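I run a small teaching lab bench (developmental biology, mostly zebrafish embryos and the odd tray of frog eggs), and over the years I've ended up with a drawer full of little habits that make the days go smoother. A couple of people in our corridor asked me to write them down, so I finally sat down with a coffee in October and did it. Most of these work just as well in a garage or a kitchen, by the way!

## Labels that stay put

Write on the tube, never only on the lid. Lids wander. I once had a rack of 64 tubes with beautiful labels on the caps, and then opened them all at once to let them dry, and you can guess the rest. Now the side gets the sample number and the date, and the cap gets just the number.

For anything going in the freezer, put the label on while the tube is at room temperature and press it down with your thumb for a few seconds. If it has to go on a cold tube, wipe the frost off with a folded tissue first. I use pencil on the paper kind and a solvent-proof pen on the plastic kind. Ordinary marker comes off the second somebody walks by with ethanol (usually me).

## Dishes and glassware

Rinse right away, even if you can't wash until later. Dried agar is miserable to get out of a flask. If it has already set, fill the flask with hot tap water, let it sit through lunch, and the whole plug will often slide out in one piece. Don't pour it down the sink, please! It goes in the trash once it's firm.

For embryo dishes I keep a separate brush and a separate tub, and neither one ever meets soap. Tape on the handle, big letters, done. Hot water and a lot of rinsing is plenty for us, then a last rinse with distilled. I dry them upside down on a rack with a clean towel over the top.

## Keeping fiddly stuff under control

Fine forceps live in their own box with a scrap of foam at the end, tips in the air. When a pair gets a bent tip, I don't throw it out. It moves to the "rough work" cup, where it's perfectly good for peeling film or fishing a stir bar out of a beaker.

A light-colored surface helps a lot when you're handling little things, and a printed grid is even nicer for lining up rows. Anything that wipes clean will do. I like to clear off everything that isn't part of the job before I start, then put a shallow tray under whatever could roll. 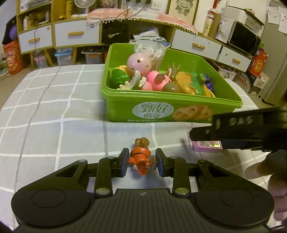 *Small orange-and-brown figure on the gray grid tablecloth.*

If you do drop something tiny, turn off the overhead light and lay a flashlight flat on the floor. The long shadow gives it away nearly every time. I've found pins, a microscope screw and one very dusty earring like that.

## The fridge and the freezer

Every shelf needs an owner and a list. Ours is a sheet in a plastic sleeve on the door, and I redo it whenever I can't read my own corrections anymore. We had 222 boxes in the big freezer the last time I went through it, and I tossed a whole trash bag of things marked "temp" with no name. That word is banned on my shelf now.

I put new stock at the back left and pull from the front right, same as I do with yogurt at home. Small aliquots beat one big bottle, too. A 400 mL bottle that gets opened every day will go cloudy on you long before it's empty, so I split mine up the morning I make it and only open one at a time.

## Pipettes

Hang them up when you put them down. A pipette lying on its side with liquid in the tip is how you end up with rust inside. Once a month I weigh out a few squirts of water on the good balance: a 200 µL pipette that keeps giving me 196 goes in the service pile, and I stick a piece of red tape on it so it doesn't sneak back onto the bench.

Refill the tip boxes before you go home. It's five dull minutes and I put the radio on for it. At eight in the morning, with a clutch of eggs that were just fertilized, you will not want to be hunting for tips!

## Odds and ends

- A binder clip on the edge of the shelf holds a protocol at eye level and keeps it out of the puddles.
- Keep a kitchen timer with a loud beep, plus a second one clipped to your coat for when you leave the room.
- Old ice cream tubs make good ice buckets for short jobs. Mark them so they never go back near food.
- Silica gel packets can be dried out and used again if they're the kind that changes color. Check the packet for the oven temperature.
- Parafilm stretches better if you warm it between your hands first.

I still haven't found a good way to keep the water bath from growing slime in summer. I empty it every other week and scrub it with a soft sponge, and it comes back anyway. If you've got a trick for that one, leave it in the comments and I'll try it out.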